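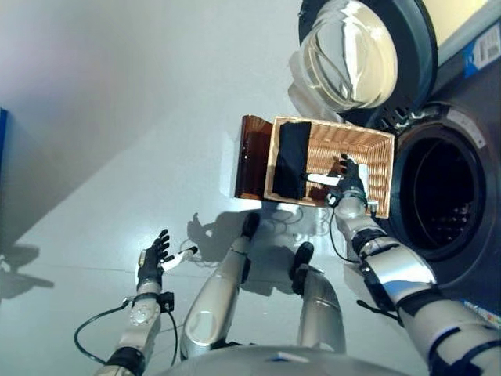
头部相机画面:右手在藤篮里握着白色圆柱形物体,洗衣机门开着。

2024年8月4日 实训室记录

今天继续做家务任务组的洗衣环节。学生项目代号还是沿用Leka,场地配置文件用Diltby那一份,没有改动。Orestis Andreadis负责遥操作,我在旁边记日志和看时间戳。

任务定义先抄一遍,免得下次又各说各的:
起始状态,篮子放在滚筒洗衣机前,门全开。右手从篮内取出指定物体,放到篮外的标记位置;深色布料留在篮内,不算目标。左手不参与抓取,可以自由摆放,但不得进入右手的工作空间。物体离开篮口算阶段一,松手后物体不滚动算阶段二。

上午总共跑了30次。阶段一成功的记了11次,剩下的都在表里,按失败类型分了列,这里只写主要的几种。

第一种是拇指先碰到圆柱端面,把它顶向篮壁,之后四指合拢时抓空。我们看了回放,接近角太平。把手腕俯仰改大以后情况好一些,但是手背容易擦到篮沿。藤编的边不平整,力矩读数会跳,保护阈值一触发整条轨迹就停。阈值暂时没有调,等下次和指导老师商量。

第二种是抓住以后提不出来。圆柱横着握,长度方向和篮口窄边冲突,必须先转腕再抬。Orestis的做法是抬一点、转一点、再抬,数据里动作很碎,训练时未必好用。建议以后统一成先转后抬,两段分开,段与段之间停一下。

第三种是布料被一起带出来。布叠着贴在篮子内壁的时候问题不大,散开以后就难说。每次复位要重新叠,叠法写进复位清单,别靠记忆。

相机方面:头部视角往下看,能同时看到两只手和双脚,篮口朝上倾斜时里面的物体看得清楚。缺点是右臂本身银色反光强,灯一开全,前臂上有亮斑,分割掩码在那里断成几块。地面颜色也浅,影子很重,手和手臂的影子落在地上,检测器有一回把影子框成了手。下午准备把侧面的灯关掉一组再试。洗衣机门的玻璃是凸的,也反光,深度图在门的位置基本是空洞,规划时把门按一个实心圆盘处理,外扩留够。

线缆:右腕下面那根黑线垂下来一个弯,手伸进篮子时要留意会不会挂到篮沿。今天没有挂住,但是有两次离得很近,日志里标了黄。左腕的接头盒外面也有一大圈线,绕得太松。扎带用完了,先拿魔术贴绑,正式采集前必须重新走线。右臂的线不能绑得太死,腕部转到极限时会拉紧,留多少余量要实测,测完写在这页后面。

手部:右手食指回零有偏差,54号片段之后开始明显。重新标定一次后正常,没有再看到漂移。Plitstead那套标定脚本在新笔记本上跑不起来,报缺库,今天用的是旧机器。谁有空把依赖装一下,装完在群里说一声。

关于评分,组里有不同意见。Gronen杯的规则草案只看最终位置,我倾向于把碰撞也算进去。手背擦篮沿这种情况如果不扣分,学生自然会选最快的路线,篮子每次都被推歪,后面的复位时间反而更长。五月那次练习赛就是这样,队伍之间换场拖了很久。Orestis认为先把成功率做上去,碰撞只记录不扣分。这一条留到例会讨论。

下午计划:
1. 关一组侧灯,重采一小批,对比掩码。
2. 按先转后抬的方式重做取物,Orestis操作,另找一个同学操作同样的条件,看两个人的数据差多少。
3. 篮子底部垫防滑垫,倾角用量角器量好,贴胶带做标记。
4. 不放布,单独跑几次对照。

补记(收工前):
侧灯关掉后掩码完整多了,但是篮子里面变暗,白色物体还行,深色布的边缘看不清。折中办法是留顶灯,侧灯加柔光纸,下次带纸来。先转后抬已经试过,动作干净,单次时间变长,操作的人说手腕容易酸。第3项做完了,第4项没来得及。

数据已经拷到共享盘Leka目录下,上午和下午分两个文件夹,上午那批先不要拿去训练,标定前后的片段还混在一起,要先拆。急停按钮测过,正常。电池放回充电柜,洗衣机电源拔掉,门留着没关,明天接着用这个位置。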